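Werkstattbuch Clestitz, 12. September 2021
Sauerteig, Ansatz vier
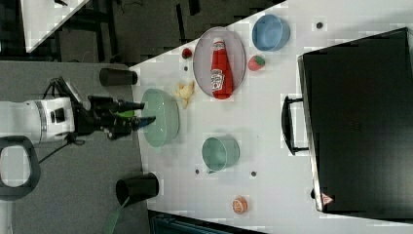

Der Roggen aus der neuen Lieferung säuert schneller als der alte. Ansatz drei stand über Nacht auf der Heizung (danke, Bastian) und roch am Morgen nach Nagellackentferner.

Heute: 1000 g Mehl, Wasser nach Gefühl, Salz vergessen, nachgeknetet. Teig laut Waage 1576 g. Zuleica hält das für zu fest, Ismael für Brot.

Krume noch klitschig, Kruste taugt als Dachziegel. Nächstes Mal länger backen und das Thermometer vorher suchen. Kelly will trotzdem die Hälfte.

Kontakt: Backgruppe Clestitz | © 2021 | Nach oben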